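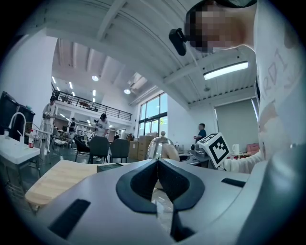 How long should a board stay clamped flat after oiling before it goes back on the white table?
Overnight at the least, and two nights if the shop is under 21 degrees. Anything taken out the same afternoon has cupped.

8 March 2026
Shared workspace, Osville. Entry covers the light boards, the faucet table and the layout of the middle benches.

1. Boards

The light board at the left end is the first of the Ruotsalainen batch to be put to use. Surface left bare on the working face, oiled on the underside only. That was a mistake. One face sealed and one face open means the two faces take up moisture at different rates, and the table it sits near has a faucet on it. Measured bow across the width with the steel straightedge and feeler gauges:

as delivered: no gap found
after oiling underside, same afternoon: 0.38 mm
after clamping overnight: 0.10 mm

The 0.10 is good enough for a work surface. It is not good enough for anything that gets squared up against it, so the layout jig stays on the steel plate until further notice.

Grain is pale and takes marks easily. Pencil comes off with a white eraser. Marker does not. If you need a permanent reference line, scribe it lightly and tell me so I can put it in the book.

Next board gets oiled both faces, same coat, same day, stood on edge with air on both sides for an hour before going into the clamps. I will put the gauge on it each morning and write the numbers here.

2. Faucet table

The gooseneck is the right choice for filling tall containers, less so for rinsing small parts. The drop from the spout is long and the water spreads when it lands. Lesego Steyn suggested an aerator insert. Ordered one from Skarano along with a replacement washer. Part number ends in 312, written on the inside of the drawer in case we need another.

Drinking bottles keep ending up on the white table. A capped bottle is fine there. Open cups are not, and neither is anything with solvent in it, whatever it is stored in. Decanted solvent goes in the metal cabinet with a label that has the name and the date on it.

Wipe the table toward the basin side. The seam at the other side has no sealant yet and water finds its way under. Sealant is on the list for later in March.

3. Layout

The open floor is worth keeping open. We tried pulling two benches forward last month and lost the straight run from the door to the back, which meant long stock had to be carried over people who were sitting down. Benches went back the same day. Current arrangement:

- seated work toward the back, where there is less foot traffic
- standing work and anything held in the hands, in the middle
- wet work and boards along the left

Lesego's objection is that the dark screen side gets glare in the afternoon when the seated places get none. Fair point. Tilting helps a little. A blind would help more, and I have asked Orkus what a plain roller one costs for that width. No answer yet.

Clearance between the board and the nearest bench leg is 38 inches with the board pushed in. With the board at an angle it drops to less than that at one corner, and that corner is at hip height. Push it in square when you are finished with it.

4. Marker cubes

Faces are printed on matte label stock over a white cube. Gloss was tried first and the pattern washed out under the overhead lights. Matte is fine but scuffs. Handle by the edges where possible, and do not set them down on the oiled side of a board, as the paper picks up oil and the white goes yellow at the corners.

Reprint procedure, since I had to work it out twice:

Print at 100 percent with scaling off. Check the printed square against the calipers before cutting. Cut with a fresh blade, outside the line, and trim back after the label is down. Work from the middle of the face outward with a plastic card. Bubbles near the border matter more than bubbles in the middle, so if there is one at the border, peel it and start again.

Storage is the shallow tray, one layer. Stacking them is what scuffed the last set.

5. Open items

Aerator and washer - waiting on Skarano.
Sealant on table seam - me.
Second board, both faces oiled - me, starting tomorrow if the clamps are free.
Blind quote - Orkus, chase at the end of the week.
Feeler gauge set is missing the thinnest leaf. If you have it, it goes back in the black sleeve in the top drawer.
Lesego to re-check the bow on the first board with her own straightedge, as mine was dropped in February and I have not had it against the plate since.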